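Teaching the Arm to Tidy Up: Bowl and Cup Tips

I love this job! Hand guiding a robot through a table of plastic dishes is the best fun you can have in a workshop, and these habits will get you cleaner demos.

1. Cover the table. A plain, dark green cloth makes bright dishes easy to pick out, for you and for the software.
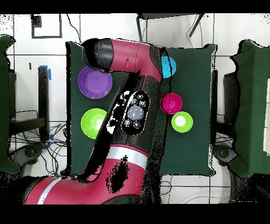

Red arm, green cloth, colorful dishes.

2. Grip the rim. Bring the fingers straight down over the edge, close slowly, then wait a beat before you lift. Signe Ingvarsson taught me the wait, and my replays got so much better.

3. Give cups some company. One big bowl makes a great home for several small cups. On the remote, drop to slow speed once the fingers are below the rim (mine still wander a bit!).

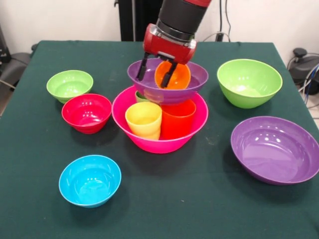 4. Tilt on purpose. If you wobble, the arm learns the wobble. Pick an angle and stick with it from one demo to the next,

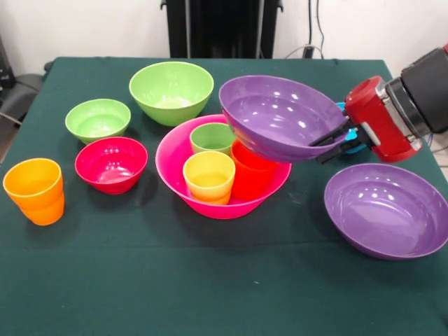

and save the fancy wrist moves for after you have 14 good runs. I threw out my first 57 and don't regret it one bit. Label each run as you go, too: dish color, start spot, and who was driving.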